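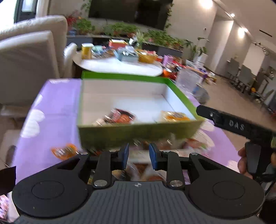
Tema 5 - Ordenar lo pequeño: clasificar y guardar envasados
Taller de organización doméstica, grupo de tarde. Apuntes de clase (Elfriede Kuhlmann)

Lo de la sesión anterior (armarios altos) lo damos por visto. Hoy, snacks y envoltorios pequeños.

Idea básica: una caja abierta, sin tapa, de paredes rígidas. Se ve lo que hay y se mete con una mano. Las bolsas dentro de bolsas no sirven, al final se compra repetido.

Pasos:
- Sacar todo a la mesa. Mantel o tela debajo, las migas se sacuden luego.
- Separar abiertos y cerrados. Los abiertos no van a la caja, van a bote.
- Mirar fechas. Lo que caduca antes, delante.
- Meter de uno en uno, empezando por la pared de delante. No volcar el montón.
- Lo que quede fuera en la mesa se decide al final: caja, bote o basura.

Ojo con los paquetes inflados - no apretarlos para que quepan. Si no caben, la caja es pequeña y ya está.

Color: interior claro mejor que oscuro, se distinguen antes los paquetes. El exterior da igual, aunque en casa con niños ayuda que cada caja tenga el suyo (verde = meriendas, por ejemplo).

Vivek preguntó por los separadores. Con menos de 19 paquetes no hacen falta, estorban mas que otra cosa. Para despensas grandes lo vemos en el tema 6.

Práctica para el próximo dia: vaciar un cajón de casa, clasificar, traer la lista de lo que se ha tirado. En parejas, 2 cajones por pareja. Hanyu y Omprakash van juntos, Sunita con quien falte hoy.

Lectura: manual, pág. 134, solo el cuadro de abajo.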